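Square Tube Deserves a Standard

Retail and workshop racking built from square tube has been sold in this country for decades, and the accessories still do not interchange. A hook bought for one maker's rail will rock on a second maker's rail and refuse to go over a third. I think the trade should settle on two outside dimensions and stop there.

The usual objection is that tube is already standardized. It is, at the mill. The trouble starts after finishing. Powder coat adds thickness, corner radii vary with the supplier, and an accessory with a close fit has no room for either. Clasent lists its bar by nominal size before coating. Clodow lists it after. A buyer comparing the two catalogs sees the same number and orders the wrong clip. 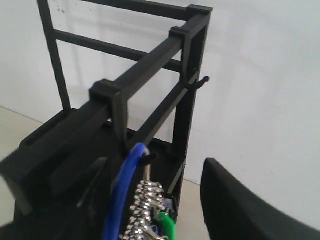

Black clamp-type hooks over the top bar of a square-bar rack.

Wubit Gashaw, who specified fixtures at Tamiru for 18 years, argued to me that variety protects the customer, in that a light-duty rail should not accept a heavy-duty bracket. The concern is fair, but incompatible dimensions are a poor way to communicate a load rating. A stamped number on the bracket does the job better and survives resale. It also helps the second owner, who has no catalog and often no idea who made the rack.

Two sizes would cover most indoor work: 22 mm for garment and display rails, 30 mm for shelving and benches. Both should be measured after coating, with the corner radius given on the same line. Makers who want something else could still produce it and label it nonstandard. 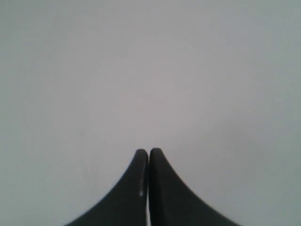

Cost is the harder argument. Sirkell has tooling for its own profile, and Ayana Ayele of its parts division puts the minimum run for a new connector at 1000 pieces. Small shops cannot absorb that in one season. A phase-in tied to normal tool replacement would be slower – several years, in some cases – but it would not strand anyone's inventory.

The draft dimension sheet goes back to members in October. I would like to see it list finished sizes only, with the nominal figures moved to a footnote.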